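Subject: Re: [small-workshop] Board moves when I sand near the edge
From: Fatemeh Bakhtiari
To: small-workshop list

Hello all,

Thank you to Arash and Homa for the answers in May. I tried both ideas and I will write what I found. First I put back the part of Arash's message that I am answering:

> On the first board I used clamps and I had to move them
> three times for each face. Now I lay it flat on the
> perforated top and put a stop on the near side, low enough
> that the pad cannot touch it. If the grain is wild
> somewhere, start away from it and come to it last. I would
> not go under 80 grit on maple unless you have glue to
> remove.
> Arash

My board is for a serving counter, one large piece, and it is pale like maple. The seller wrote only "light hardwood" on the receipt, so please correct me if you know better. Most of the grain runs long and straight, but in one band it turns and swirls around a darker knotted part. This band is my problem.

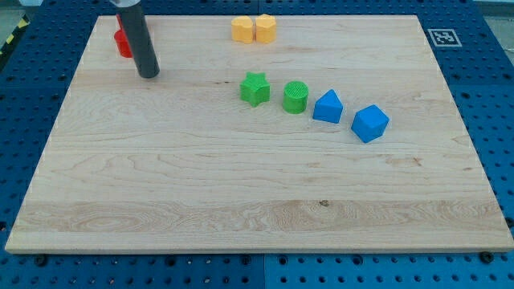
Fatemeh Bakhtiari
List member, furniture repair, Trillel workshop

I keep that band on the near side, where I can look at it from low down. The board does not need to be square to the table. Mine lies at a small angle and I have stopped correcting it.

About the stops: Arash is right that they must be low. On my practice piece the stop was higher than the wood, and the pad hit it and left a mark which took me 30 minutes to sand out. With a lower stop I had no trouble, but I also put a thin rubber mat under the piece, as Homa proposed. The mat alone was enough for light passes. For heavy passes it was not.

About the grit: I went 80, 120, 180 on the practice piece. In the swirling grain the 80 left small curved scratches that I could see only after the first oil - very annoying. On the second try I started with 120 and it was slower, but the scratches did not come.

Two questions are left.

1. Does somebody wet the surface to raise the grain before the last grit, also on a piece this large? I am afraid that it will cup if I wet only one face.

2. Is it useful to fill the knotted part with thin epoxy? Réka told me to leave it alone if my fingernail does not catch in it. Mine catches in one place, 5 mm long.

I will oil both faces on the same day and let it rest for 40 hours before I turn it again.

With kind regards,
Fatemeh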